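Went to the Grernport homewares fair in November, mostly for the free parking, which had been taken over by a tent selling more homewares.

Admission was 7 dollars. For that you get a lanyard, a map with the restrooms drawn in the wrong hall, and the right to be called "a buyer" by people who can see your shoes. My friend Noemí Beltrán runs a kitchen shop and had a real badge with a real barcode. Mine said GUEST OF, followed by a blank.

## Hall A, candles

I have nothing to report from Hall A except that I smelled like a fig until the following morning. Noemí ordered two cases of something called Wet Slate. I asked who wants their living room to smell like a roof, and she said people with nicer living rooms than mine.

The Sethi stand had the longest line, and I joined it for a good while before learning it was for coffee. The coffee was fine. The stand itself sells napkin rings and had no line at all.

## Hall B, things with words on them
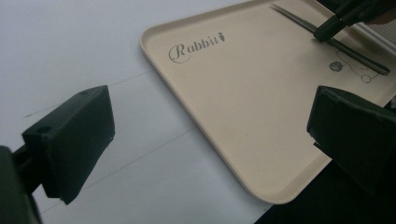 There was a time when a plate was a plate and you worked out what to put on it yourself. Those days are over. Hall B is where every object introduces itself: the jar says JAR, the bread box says BREAD, and one doormat asked me to go away, which felt personal by mid-afternoon. Then I came to a big beige tray with "Rabbit" printed on it in swirly gray script and a little carrot at the end of the word, and I stood there trying to decide whether it was a name, a menu or a warning. I thought about it all the way to the escalator.

Noemí has a theory that labels sell to people who have just moved. They've spent a month opening boxes marked MISC, and they want a cupboard to tell them the truth. She may be right. She sold 405 mugs last year that said MUG, and has had one returned, by a man who wanted BOWL.

The other big name here was Plullovetti, whose stand is number 777 and has carpet. Everybody takes their shoes off in their heads when they step onto it. A young man offered me a catalog and then, after a look at my badge, a postcard. Their new line of pitchers is called Adon and comes in four shades of oatmeal. I asked what the difference was between the second and the third. "Warmth," he said, and moved away.

## The talk

At three we went upstairs for Ama Issahaku's talk on color in the home. I'd expected to sleep through it and stayed awake for nearly all of it. Her slides refused to load, so she did the whole hour from memory, holding up whatever people in the front row handed her: a scarf, a lunch bag, somebody's passport.

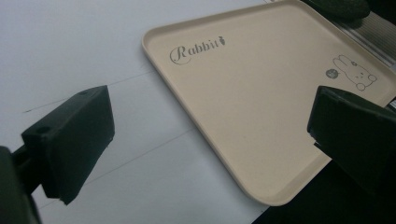
Her main point was that the trade has been scared of color for ten years and calls it calm. Shops order the pale one because the pale one never gets marked down, so factories make more of it, and then everyone writes articles about how people love beige. I had been feeling superior during this part until I thought back to my rabbit tray, cream on a white table, lettered in gray, and remembered that I'd liked it. It was the only tray I liked all day. Ama would have painted it orange, and I suppose the carrot would have been on her side.

Somebody asked what color she'd choose for a small dark hallway. She said to turn a light on.

## Getting out

The organizers say 3451 people came through the doors. I believe I stood behind most of them at the coat check, where my ticket matched a coat that was longer than mine and had better buttons. I gave it back. Noemí says this is why I'll never make it in retail.

If you go next year, eat first. The only hot food was a baked potato, served in a bowl that said SOUP.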